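I was supposed to be writing about a man who quit a very good job to go back to school at forty-one, and I ended up spending most of an afternoon helping him look for a stapler. That's more or less how it goes with Kamlesh Tyagi. He has 174 pages of thesis draft in a milk crate under his desk (printed, because he can't proofread on a screen), and chapter four had come loose somewhere between the bus and the department.

"It'll be in order," he told me. "Mostly."

Kamlesh is in the third year of a doctorate in mechanical engineering, and if you ask him how he got there he starts with the sewing machines. His aunt ran a tailoring shop called Bhatt, named after the landlord because changing the sign cost too much, and from the age of nine he was the one who fixed things in it. Bobbins, belts, a pedal that stuck every time it rained. He didn't think of it as engineering. He thought of it as the price of being left alone with a radio.

He did try college straight after high school, and he's cheerful about how badly that went. He signed up for accounting, switched to geology, then left before the spring term was out with a transcript he still keeps folded in his wallet. I asked to see it and, oh boy. There's a D in there for a class called Introduction to Public Speaking, which I find hard to believe, because the man can talk for twenty minutes about grease.

After that came Clernetti, where he spent fourteen years and went from the packing line to running maintenance for the whole plant. They made bottling equipment. He loved it! He says so without any of the wincing you usually get from people who've left a company. But every time something really odd broke, somebody with a degree got flown in to look at it, and Kamlesh would stand next to that person holding the flashlight. One of them, a visiting engineer from a supplier called Skoso, finally handed the flashlight back and asked why he wasn't the one doing this.

He enrolled in night classes that April. Two of them, calculus and technical writing, and he failed the first calculus midterm so thoroughly that the instructor wrote "come see me" and underlined it. He went to see her. He went to see her every week for a year.

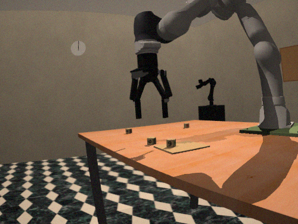
*A simulated arm over a simulated table, gripper down.*

What struck me, going through the whole story with him, was how unglamorous the middle part was. There's a version of the late-start student that people like to tell, with one brave decision and then a graduation gown. Kamlesh's version has a lot of parking in it. He worked days, studied at his sister's kitchen table and drove between the two in a car with no heater, and his savings got down to $2,225 the winter he finished his bachelor's. He remembers the figure because that was also the month the transmission went.

The thing that got him through to graduate school was a fellowship at Stillach, the small engineering college up the hill from the old rail yard. It's got 400 students and one decent coffee machine, and it takes in a handful of people each year who have more work experience than course credit. He nearly didn't apply. The form wanted a personal statement, and he wrote eleven drafts of it, all of them apologizing for something. His niece, who was seventeen and in the thick of her own applications, read the last one and crossed out the whole first page.

"She said it started on page 2," he says. "She was right, so I sent it like that."

His research is on wear in slow-moving joints, which I'll admit I had to have explained to me more than once (he used a door hinge, then his own knee). The short version is that a lot of machinery is tested at full speed and then spends its working life creeping along, and creeping does its own sort of damage. He'd noticed this at Clernetti years before he had the math for it. There's a notebook from back then with a coffee ring on the cover and the whole idea in it, spelled wrong.

He also teaches now, one lab section for first-years, and that's the part of the job he brings up when you haven't asked. He lets them take apart a sewing machine in week one. Some of them have never held a screwdriver. A few are clearly in the wrong major and he's pretty relaxed about that too, considering. He tells them about geology.

I asked whether he'd go back to industry when he's done, and he said probably, or maybe he'd stay, it depended on who was asking and whether his sister was in the room. He'd like to finish by summer. His adviser would like him to finish chapter four.

We did find it, by the way. It was in the crate, between two sections of the appendix, and the stapler was underneath.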